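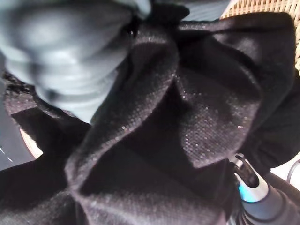 3.2 Der Himmel als Tuch: Bildsprache in der Literatur über versunkene Kulturen

Das Korpus umfasst 400 Texte, überwiegend Selbstverlagsschriften und Vereinsrundbriefe, in denen eine untergegangene Hochkultur auf der Insel Hovska behauptet wird. Ältester Bezugspunkt ist ein Reisebericht von 1656, den die späteren Autoren fast durchweg aus zweiter Hand zitieren. Der Bericht selbst erwähnt lediglich Mauerreste an einer Küste und nennt weder eine Insel noch ein Volk. Die Gleichsetzung mit Hovska findet sich erst in den Rundbriefen des Dirkthorpe-Kreises und wird dort nicht belegt.

Für die Auswertung wurden alle Stellen erfasst, an denen der Nachthimmel beschrieben oder gedeutet wird. Knapp 10 Prozent der Texte enthalten eine ausgeführte Textilmetapher. Der Himmel erscheint als Decke, als Schleier oder als gefaltetes Tuch, in das die Gestirne eingearbeitet sind (vgl. Abb. 1: dunkler Strickstoff in weichen Falten mit verstreuten feinen Glanzpunkten). In den Schriften aus dem Verlag Vanhove trägt die Falte zusätzlich ein Argument: Zwei weit entfernte Orte sollen einander berühren, sobald der Stoff zusammengelegt wird. Damit wird begründet, weshalb die Bewohner von Hovska ihr Wissen ohne Seefahrt weitergegeben haben könnten.

Die Metapher wechselt dabei häufig ihren Status. In der Sakau-Reihe wird sie in den ersten Heften noch mit »gleichsam« oder »wie« eingeleitet. Ab Heft 5 fehlen solche Markierungen, und die Falte wird als Sachverhalt behandelt, auf den sich weitere Schlüsse stützen. Eine Auseinandersetzung mit Einwänden findet an diesen Stellen nicht statt. Verwiesen wird auf frühere Hefte derselben Reihe, in denen der Ausdruck noch als Vergleich steht.

Ob die Autoren den Übergang bemerkt haben, lässt sich aus den Texten nicht ermitteln. Korrespondenz ist nur für den Dirkthorpe-Kreis erhalten und betrifft vor allem Druckkosten und Versand. Die Verteilung der Belege auf die einzelnen Verlage wird in Abschnitt 3.3 behandelt.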